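Fidach support desk
Ticket 3000: laundry package stalls while unloading washer
Status: open, awaiting customer
Raised by: Divya Panicker, Clatmont
Handled by: Toivo Sjöberg, Fidach
Opened: January 6, 2024

Reported fault
We are reviewing the laundry package before deciding whether to keep it. Task is front-loader to basket, right arm only, left arm parked upright. The routine stops partway with "grasp uncertain" and waits for a manual resume. Controller was restarted before the test. No joint faults in the log.

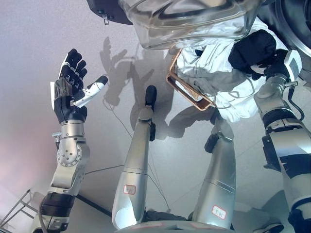

The stop comes up most often when dark items are mixed with white ones. An all-white load gets further but is not free of it. Release 16 of the package is installed, grip force at the default.

Reply, T. Sjöberg
Please send the grasp log and confirm two settings: basket height and door clearance. Both are under Site Setup. If door clearance was left blank, the planner assumes the door is fully out of the way and will pick poor approach paths.

Reply, D. Panicker
Grasp log attached, 325 entries. Door clearance was blank. Basket height had been entered for the Akgül basket we used in August, and the present one has a different rim. Both corrected. The basket sits at an angle near the door, as the quick guide allows.
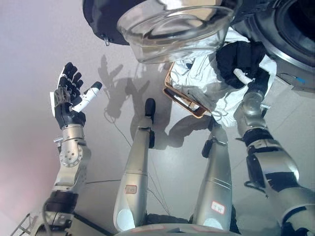
After the change we ran whites again. Stops fell to 2 for the load, both on large pieces with a fold over the basket rim. The arm holds position correctly during a stop — no drift, no dropped items. Resume works from the tablet but not from the wall switch, so please treat that as a separate fault.

Reply, T. Sjöberg
Wall switch moved to its own ticket. For the remaining stops, work through the following in order and report after each.

1. Set Fold Handling to "slow lift". Leave grip force alone.

2. Run one load of whites with the basket where it is now.

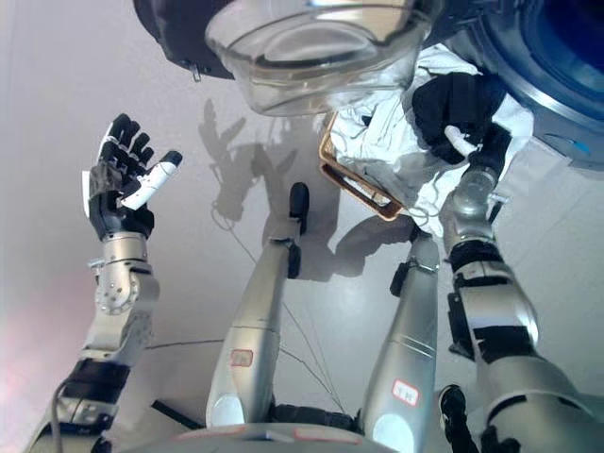

3. Repeat with mixed colours. Note the item in hand at each stop.

4. If the stops continue, export the hand calibration file and send it to the Zilville office, quoting this ticket.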